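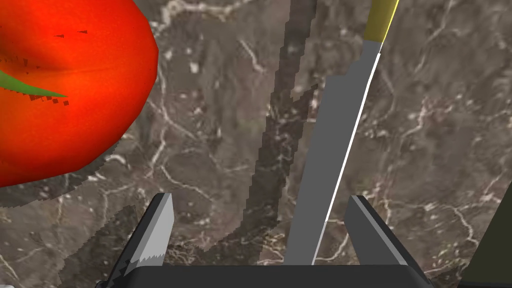 ### 3.2 Setting and handling of visits

Three practices took part: Pledstead, Tremero and the Ó Conaill clinic. All small animal, all walk-in mornings with booked slots after lunch. Cats only for this part of the study. Dogs were logged too but are dealt with separately, the waiting area being a different problem for them.

Each visit was entered in Drorero at check-in by whoever was on the front desk. Carrier covered or not, time in, time called through, where the carrier was put down (floor, chair, shelf, owner's lap). Respiratory rate was taken by a nurse before the cat was lifted out. Behavior score after that, on a nine-point sheet, higher meaning more stressed. Same sheet at all sites. Training for it was one session per practice, in May, and a short refresher for late starters.

We logged 910 visits. Of these 111 were dropped - missing call-through time mostly, a few where the cat had been sedated at home before travel and the desk did not find out untill later. Pledstead gave us 472 of the visits that were kept, more than the other two practices together, so anything said about the pooled set leans heavily on one building. We come back to this in 4.1.
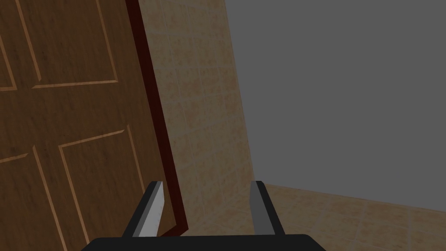 Carrier position was not assigned. Owners put the carrier where they liked, and staff were told not to steer them, though at Tremero the shelf already had a sign asking for cats to go there. We left the sign up. Taking it down would have changed normal practice halfway through the run. Shelf use is higher there as a result and should be read with that in mind.

Covers were the owner's own, or a clean towel from the desk if asked for. No spray on towels. One practice normally does use a pheromone spray and agreed to stop for the length of the study. 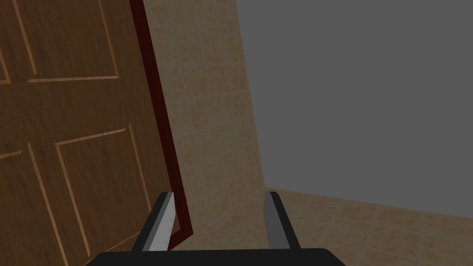 Cleaning between cats was harder to keep the same across sites than anything else. Tables and scales no trouble, they get wiped every time. Walls and doors were another matter, and dogs rub along both at just the height a carrier passes. A flat door takes one pass with a cloth. A wooden door like the one in Figure 3, with raised panels and a lighter groove running round each of them, needs the cloth taken along the grooves as well, and in a busy morning that step gets skipped. We asked for it at lunch and at close only. Whether left-over dog scent at that level matters to a cat in a covered carrier we can't say from these data. Nobody swabbed anything.

**Figure 3.** Wooden door with raised panels, seen at an angle.

Repeat visits by the same cat were kept, with cat entered as a random effect. Time of day went in as before or after lunch, nothing finer. Wait was used as minutes, not banded, and checked for odd values by hand againt the paper day sheets. Where the two disagreed the paper was taken as right.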